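Textile workshop, Neltetia - notebook entry
2023-01-06
Entered by: Iveta Vrabec
Read by: Ctibor Hudec, Eduard Beneš

Work continued on the mixed lot received from Jirimholm in September. The lot consists of 32 pieces, of which eight remain to be sorted, pressed and folded. The remaining pieces are to be handled in the order of the intake list and returned to the shelf under the same numbers.

Pieces are weighed before folding. The balance was checked against the 900 g weight and agreed with it. Mr. Dhillon asks that the reading be entered before a piece is laid out for smoothing - two entries from the last session were left blank and have been marked as missing.

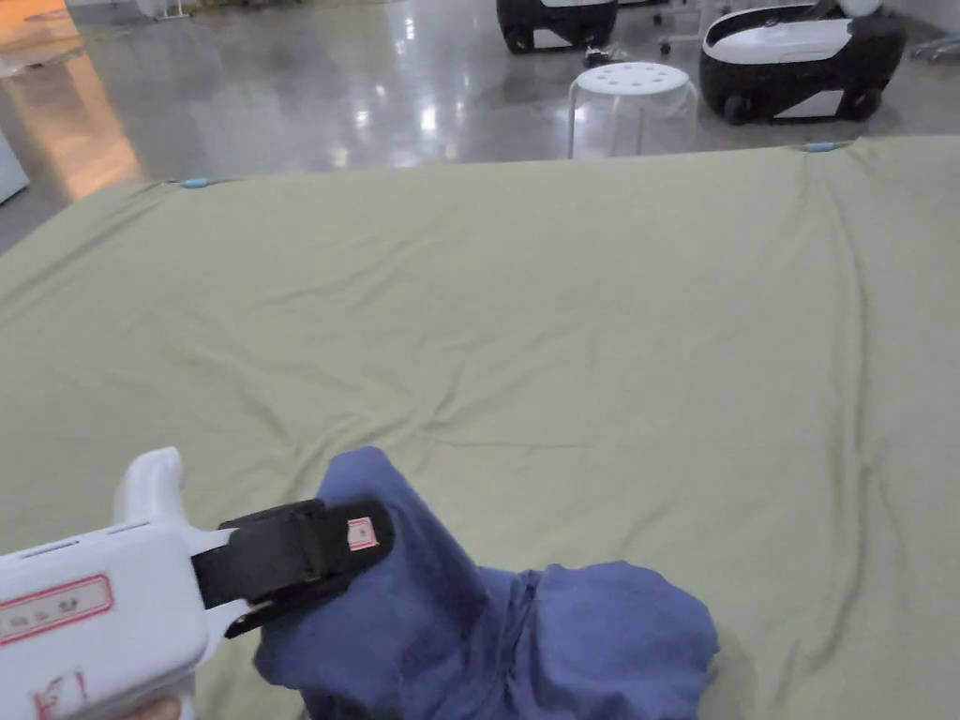 Blue cloth before smoothing, on the pale green sheet. Seam visible through the bunched layers.

For seamed pieces, the seam is to be found first and laid straight. The cloth is then opened outward from the seam by hand, without pulling at the edges. Creases that remain after smoothing are pressed at the low setting for 90 seconds under a cotton cover. Eduard Beneš prefers a shorter pressing for the thinner pieces; no change has been made to the procedure so far.

The fold itself is made parallel to the seam. Where a piece has ruffled edges, these are turned to the inside and the folded width is written on the card.

Outstanding: new cards to be ordered from Gralladville. Čestmír Michalík to confirm the shelf numbers for the last eight pieces.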